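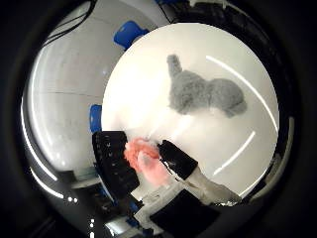
I never meant to become a rules person. When I started at the Lernham lab I thought standards were what other people wrote so that I could ignore them, and then I inherited a binder of handling procedures with 232 entries and no index (none!), and I've been rewriting it in one form or another ever since. This chapter is about the part of that binder I care about most, which is grip: how hard a robot may squeeze, who decides, and where the decision gets written down. Soft things are the place to start. A pink fluffy piece pinched between two black fingers, bulging up between the pads, raises nearly every question we'll get to before the exercises, and so does the gray plush toy lying on the white table a little way off. How much bulge is okay? Does the limit belong to the gripper, the object or the task? And if you write "handle gently," what on earth is the next person supposed to type in?

Reading time: 15 min
Print | E-mail

I'll tell you how we answered that last one at Timness, where I worked before the binder. We wrote "handle gently." It sat in the procedure for years and everybody read it their own way. My colleague Lamduan Siriwan finally crossed it out one August and wrote a force limit in the margin, with her initials and the name of the object it had been tested on, and I remember thinking, oh, so that's what a rule looks like!

You'll use her format all through this chapter. Each grip rule has a limit, an object class, a test and a name. The name matters more than students expect. When a limit looks wrong you want to walk down the hall and ask somebody, and "the team" is a very hard person to find after lunch.

A word on object classes before we go on. We'll borrow the Papadopoulos scheme, which sorts things by how they deform and leaves weight for later. Fuzzy toys are awkward in it, I'll warn you now, as the outside gives way long before the stuffing does, so a single number for "soft" won't get you far. Section 2 has you write two limits for the same toy, one for first contact and one for the lift. Do it on paper first, please, and keep your crossings-out. I grade those too.

Shares: 500 | Comments: 15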